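Third day on the Sandeck score. Up at six and at the desk before the heating came on. I had reel two left over from last night, the long walk across the marsh, and I had been putting it off because the director's temp track is all low strings and I can't hear anything else once I've had it on. Turned the sound off and watched it through four times. Settled on alto flute and a bowed cymbal, with the strings held back until the door opens. It runs to 148 bars and will need trimming.

Cloutier rang at eleven about the session. They can give us 17 players instead of the 22 I wrote for, so the second horn goes and the violas will have to divide. Annoyed for an hour, then got on with it. The studio at Merkcombe is small anyway and a bigger band would have sounded boxed in. The fee for the room is £344 for the morning, more if we run over, and we always run over.

Lunch was soup. Walked to the post box and back.

In the afternoon I listened to the Droserlow tapes again, the ones from the first picture. Some of the organ cues are better than I remembered and some are very poor. The main title is 70 seconds long and I used the same four notes for nearly all of it. I would like to bring those notes back in the new one, low down in the bassoon, where only people who know the first film would catch them. I haven't asked whether we're allowed to. The rights may still sit with the old company.

Copied out flute and harp parts until seven. My wrist is sore, so the cello part

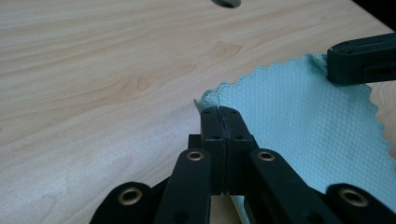 can wait until the morning – it is mostly long notes in any case. Still no title for the last cue. Reel five is meant to arrive by courier before noon, with the new ending, and I've been told the fire is shorter.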